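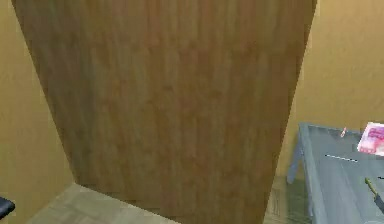 Simulated kitchen, table beside the wooden panel.

Comparing two controllers in sim: camera placement or gripper?
Asked 2019-04-10 — 3 comments — 2 shares

I'm running the Ullov and Vultano controllers on the same tabletop task, same arm, same gripper. Each gets 49 episodes. Ullov closes early on thin items lying flat, and Vultano stalls at the approach. 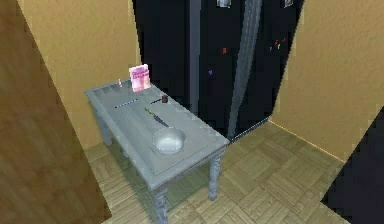

Both read one fixed view at 15 Hz. Before I change the fingers I'd like to rule out the camera. Is there a standard way to separate the two?

Answer 1 — 24 votes
Feed both controllers the true object pose from the simulator and repeat the same seeds. If the early closing persists, the view is cleared and you can look at finger geometry or the close threshold.
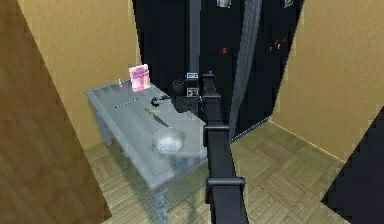

Log the fingertip distance at the moment the close command is sent. I did this with the Pellbridge fingers in May and the error was a constant offset in the tool frame — one line in the config.

Answer 2 — 1 vote
Vultano is just slow. Use Adeyemi.

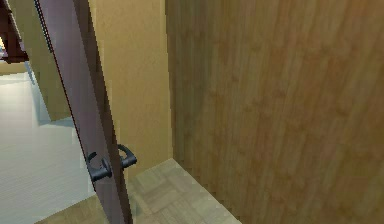 Do the seeds need to match across both controllers?
Match them. Otherwise the start poses differ and 49 episodes is too few to average that out.

We use cookies to remember your settings. Accept — Manage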